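Cloth cell keeps missing the hem after pad swap
Forum: Grippers and End Effectors

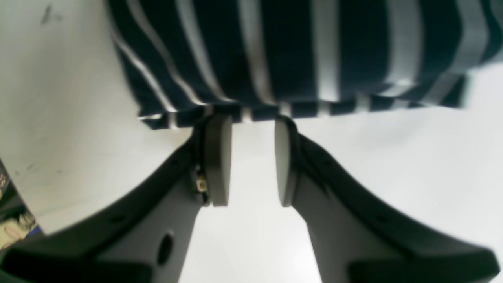 Wrist cam, pads at the hem of the striped test cloth

volkan_g wrote:
Hi all, I look after the folding cell at Plunura and I've been chasing this one since Wednesday. Two-finger gripper, wrist camera, white table, cloth gets picked up by the hem and folded over. It ran fine until I put new pads on. Now it goes down, closes, and comes up with nothing maybe one try in three. Plain towels are okay, it's mostly the striped stuff. I redid the hand-eye calibration twice and got the same answer both times, so I don't think it's that. Pads are the same part number as the old ones. Grip force is unchanged. What would you look at first?

obadia_m wrote:
Pad height, first thing! I had the same trouble on our cell in Osgate. Same part number, new batch, and they sat a hair taller on the fingers. Your tool point is still set for the old ones. Take the pads off, clean the seats, put them back on and tighten evenly, then touch off on the table again. Don't trust the number in the config file.

trerkstead_nav wrote:
I'd go after the vision before taking anything apart. Look at the bottom of that cloth, the stripes run right down to the edge and it turns into a row of dark and light blocks. And it's a white table. If your edge finder is doing a simple threshold, the pale stripes are going to blend in and it'll think the hem is somewhere it isn't. Plain towels working kind of gives it away.

obadia_m wrote:
But it worked with the old pads, Naveed. Same cloth, same table. The vision didn't change.

trerkstead_nav wrote:
Sure, and it may have been getting by on luck. A fresh pad grips differently from a worn one. Both can be true (I know you hate that).

kip_rotich wrote:
Volkan, what's your exposure? The table looks nearly washed out to me. I run ours at 3,530 microseconds and anything longer loses the light edges. Also wipe that table down, there's a smudge up at the top left and some scuffs. Our edge finder used to grab marks like that.

volkan_g wrote:
Auto exposure, which I guess is my first confession. Okay, doing the pads tonight and the camera tomorrow, one thing at a time so I know which it was.

volkan_g wrote:
Update! Reseated both pads and touched off again, and the tool point moved 3 mm. That's a lot more than I expected. Ran the striped cloth and got 50 good picks out of 51. Obadia, I owe you a coffee.

obadia_m wrote:
Two coffees. Write the pad batch in your log so you remember next time.

trerkstead_nav wrote:
And the one miss?

volkan_g wrote:
Closed just short of the hem, on a bit where a pale stripe meets the edge. So yeah, I'm locking the exposure too. Does anyone have a darker table cover that doesn't bunch up when the cloth drags over it?

kip_rotich wrote:
Joyce put gray rubber sheet on ours in June, glued at the corners only. Glue the whole thing, the middle lifts otherwise. I'll ask her what thickness it was.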